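About Us

Trorkwood began with one broken bracelet and a jar full of beads. Ha-rang Chae had been restringing pieces for friends and cousins for years, always in the evenings, always at home, and one June she finally put a small sign in the window in Provmont and waited to see who would ring the bell. People did! They came with sandwich bags, envelopes, cookie tins, and once a rolled-up sock, and all of them wanted to know the same thing: can this be worn again?

Usually it can. We love that part.

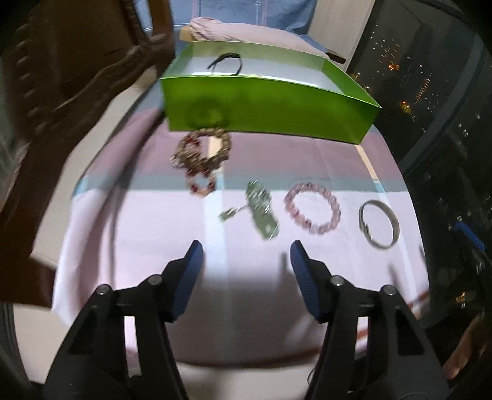
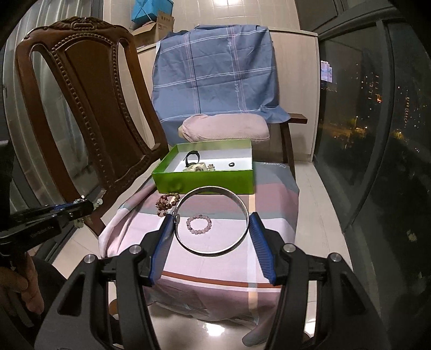

Bracelets and a silver metal bangle, sorting in progress

What we do

We restring, clean, sort and look after everyday jewelry. Bead bracelets are the heart of it (glass, stone, wood, seed, plastic, we don't turn up our noses at anything), and bangles come a close second. We also replace small clasps, shorten and lengthen, and match missing beads from our own stock, which now stands at 168 kinds, each in its own labeled drawer. Ha-rang knows most of them without opening the drawer. Koen doesn't, and he wrote the labels.

What we don't do is fine stone setting or anything to do with gold casting. For that we send people to Van der Linden, two streets over, and they send their beads to us. It has worked nicely for both shops.

How a sorting visit goes

A lot of our customers don't have one broken piece, they have a drawer. So we offer sorting visits, in the shop or at your home, and these have become our favorite kind of work. Everything comes out and goes down on a soft cloth. A bed is great for this, so is a sofa or a padded stool, anywhere a bead can drop without bouncing under the furniture. We spread things out so that no two pieces are touching, untangle what needs untangling, and then just look for a while. It's amazing how different a red and white bracelet seems once it's out from under six others!

Then we talk. Which ones do you wear? Which ones would you wear if they fit? Is there a pair in here that got separated? Bead bracelets get checked along the whole strand for thin spots in the elastic, knots that have started to slip, and beads with a rough edge on the hole that can saw through a new thread in a few months. Bangles get checked at the clasp or hinge if they have one, and wiped down with a dry cloth.

Small things go in a shallow open box where you can see them all at once. We are big believers in the shallow box. Deep boxes are where rings go to disappear, and watch straps curl up and hide everything below them. Any box with low sides will do, and a light inside helps a lot with dark pieces. Gift bags are fine for carrying things over to us, but please don't store beads in them for long, the strands all slide into one corner and knot themselves together.

At the end you get a short written list: what is fine, what needs work, and what it would cost. You're welcome to take the list home and think about it.

Who we are

Ha-rang Chae started Trorkwood and does most of the stringing. She learned knotting from her aunt in Ilport, who repaired necklaces at the kitchen table and was very strict about tension. Ha-rang is strict about it too. If a knot isn't sitting right she will cut it and start over, even on the last bead.

Koen Dewulf joined three years ago to help with the books and got hooked. He now does clasps, bangles and nearly all the home visits, and he is the person who answers the phone. He is happy to talk about elastic thickness for as long as you like.

Last year we finished 266 repairs and got through 4,000 feet of cord, which surprised us both when we added it up.

Prices and timing

A simple restring on elastic is done while you wait if the shop is quiet. Knotted pieces take longer, so plan on a week. Sorting visits are booked ahead and we keep evening slots open for people who work days. We put any leftover beads in a little envelope and give them back to you with the piece. Keep them! They are the best possible match if you ever need a repair again.

Come and see us

The shop is on the corner by the bakery in Provmont, up one step, with the blue door. Ring if it's locked, we may be in the back with our hands full. Bring whatever you have, tangled is fine, and if beads have already come off, bring those too, even the cracked ones.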